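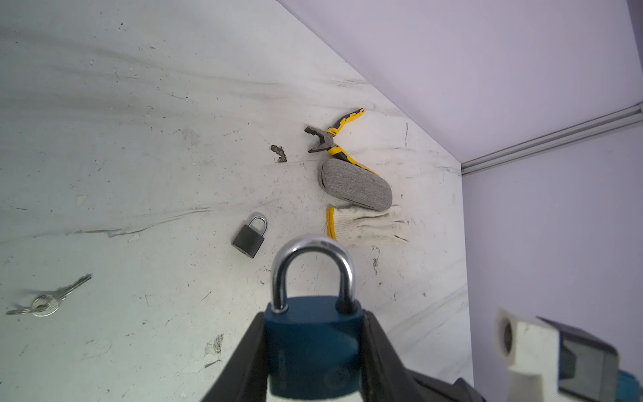 Big blue padlock in the two-finger gripper, view from the wrist camera.

January, afternoon, bench cell

Purpose of today: compare the two sets of finger pads on the hard and smooth objects. Until now I tested only soft things, and there both sets are good enough. Rangi Quinlan asked for a result on metal before we order more pads, so I took the padlocks first.

The two sets are:
Set A – Sernik pads, the softer rubber, glued.
Set B – Andrade pads, harder, with fine lines across, held by screws.

The gripper is the same for both, the black parallel one. Closing speed also the same. I changed only the pads and then the closing current, one step at a time. In the log the current is written as units from the controller, which go up to 1000, and I did not try to convert them to newtons. Simone Xavier has the force gauge at Hendcombe until next week.

Blue padlock, gripped by the body, shackle up

Set A holds at 204 units. Below this the body turns slowly between the fingers when the wrist tilts. It does not fall, but it turns, and for putting the shackle through something this is already a failure. I noted it as "rotation" and not as "drop", please keep the two words separate when you read the table.

Set B needs more current for the same hold. But when it holds, it holds with no rotation at all. I think the lines of the pad catch on the edge of the body. When I moved the grasp point a little lower, to the flat part, the advantage was smaller. This should be repeated by somebody else, because I placed the padlock by hand each time and my hand is maybe not so regular.

Gripping by the shackle: I tried it with both sets and I do not recommend it. The round bar against a flat pad gives one line of contact only, and the heavy body swings below. Edivaldo Bittencourt wrote in an old entry that a V-shaped groove in the pad solves this. We have no such pads here. I can print one if Stukgate leaves the printer free.

Small gray padlock

Easier in every case. It is light, so both sets hold at low current. The difficulty is before the grasp: when it lies tilted, the fingers touch the shackle first and push the whole thing away. Two times I had to bring it back from outside the reach. Approach from the body side is better, with the wrist turned 22 degrees from my usual start pose. With this angle I had no more pushing.

Keys

I used only the bunch on the ring. Closing on the ring is reliable with set A, less with set B, where the ring jumps out to the side if it is not in the middle of the pad. Picking one blade from the bunch flat on the table – no. Neither set can go under it. The fingertips are too thick at the end, and the table is hard, so the finger stops before it arrives to the metal. I stopped after six trials because the joint was complaining with a current warning each time, and I do not want to damage the wrist motor for a result that is already clear.

Pliers

Both sets are fine on the cushioned handles. On the jaws set A slips and set B is acceptable. I did not write a number here, the pliers have too many ways to lie and I had no fixed position for them. If we want a real comparison we need a paper template under the glass of the camera view, or marks on the table.

About the wrist camera

The fingers cover a good part of the picture at the bottom. When a large thing like the blue padlock is held, its lower side is out of view and I cannot see from this camera how deep it sits between the pads. For the rotation I therefore looked at the shackle: if its legs stay straight in the image, the grasp is counted as good. This is a rough method, but it worked well enough for yes or no.

Shiny metal gave me less trouble than I expected. I left the exposure fixed, same value as before. The automatic mode was changing the brightness when the arm came near to the white table, and Golshifteh Moradi already reported the same on her cell.

Both arms

In the last part I ran the left and the right arm together, left with set A and right with set B, so that both face the same objects without changing pads in between. It saves much time. One caution: the middle of the table is small for two wrists. Keep one arm back while the other closes, or lower the speed of both. I also saw that the spare blue connector below the right wrist hangs low, just above the table. It should be tied up before anybody runs low grasps with that arm. 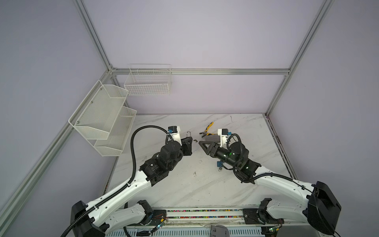
Open points for next session

Tie the hanging connector on the right wrist.

Repeat the blue padlock with set B, lower grasp point, other operator. Lilibeth Cruzado said she can do it in the morning.

Print one pair of V-groove pads and try the shackle again.

Thinner fingertip for the flat keys. I will ask Rangi if we have an old drawing, I remember a version with a steel nail at the tip.

Check the glue of set A. At one corner of the left pad it starts to lift, I pressed it back with the thumb but this will not last.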